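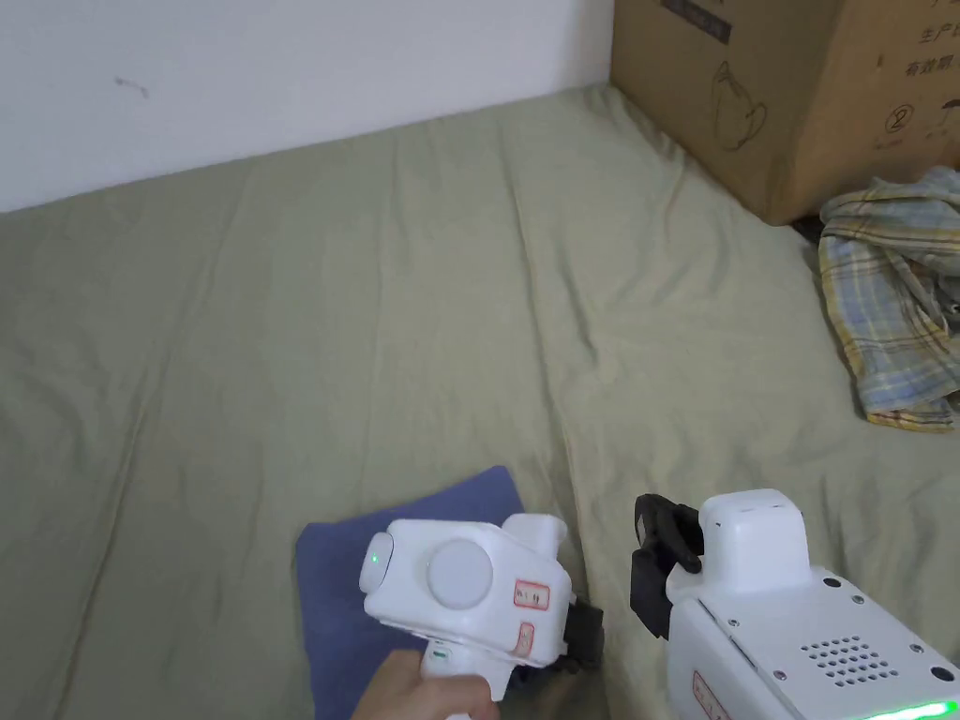
## Where the club is at the end of March

Hello to everyone at the Vellano fund! I promised you a mid-year report that didn't read like a tax form, so I'm writing it the way I'd tell it to you over coffee. The short version is that the towel folding project is alive, we're a bit behind on the training part, and the students are having a great time (so am I, if that counts for anything).

You'll remember that the application was for the Stiltthorpe student robotics club to teach a robot arm to fold laundry on a bed. Most teams in our league do it on a table with a clean cloth. We wanted a bed with a sheet that wrinkles and all the usual stuff lying around on it, since the Plolstead challenge in the spring is going to be judged in a furnished room. The students picked that event themselves, and they picked the hardest category in it, of course.

### What we've done so far

Most of the year has gone into demonstrations. The students work the handheld grippers with their own hands and go through a fold, and each go is saved as one recording. We have 264 recordings we're happy with. The early ones were pretty rough — people rushed, or forgot to press start, or got halfway through and began laughing — and we threw a lot of those out. I was sad to see them go, but Kelmendi, our mentor, has done this before and was very firm that a small clean set would serve us better. I've come around to that.

Folding with grippers is much harder than it sounds! You lose your fingertips. Everyone's first instinct is to pinch the corner and yank, and then the whole towel comes along with the sheet under it. The trick the group settled on is to come in low, close the fingers slowly and lift before you pull. We wrote that up on one page and now every new student reads it before their first session.

We also changed how we set up the bed. In the fall we cleared everything off and smoothed the sheet each time. Now we leave a box and a blanket where they are, and we start with the towel in different spots. It makes for slower sessions, and I do think the recordings are more useful.

### What's behind schedule

Training. The plan said we'd have a first model running on the arm by now, and we've only got one that runs in simulation. Part of that is exam season, and part of it is that I underestimated how long it takes to sort and label recordings with students who have homework. We lost two weeks to a bad batch where the clocks on the left and right grippers didn't agree, and every file in it had to be redone. There's a check for that at the start of every session now.

### Money

We're under budget on equipment and over on storage. The drives filled up faster than I'd guessed. I'd like to move what's left in the travel line (we got a cheaper van!) over to storage, if that's all right with you. No new money needed.

### The students

There are 24 on the list this year, and the ones who signed up for building are spending a surprising amount of time on data, without much complaint. Two of the older ones have taken over the session schedule completely, so I just show up and get told what to do. They've also started training the younger ones on the grippers, which I hadn't planned for at all and would love to build into next year's proposal.

### Next up

- Finish the set of messy-start recordings
- Get the first model off the laptop and onto the arm
- Practice run in a room we've never used before
- Send you a video, even if the folding in it is terrible

If any of you would like to come by and have a go with the grippers, please do. Bring your own towel if you're feeling brave.

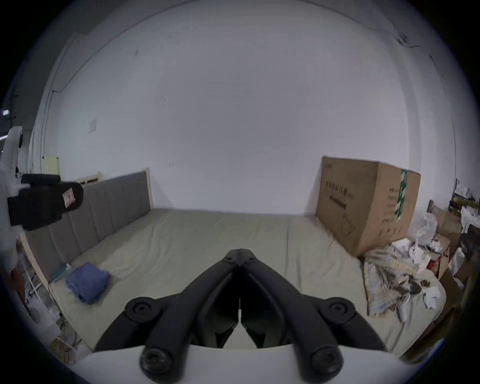
**Leire Moya**

P.S. I still owe you the receipts for the replacement cables. They're in my bag, I promise, and I'll scan them along with the storage quote so you have both before you decide on the travel money.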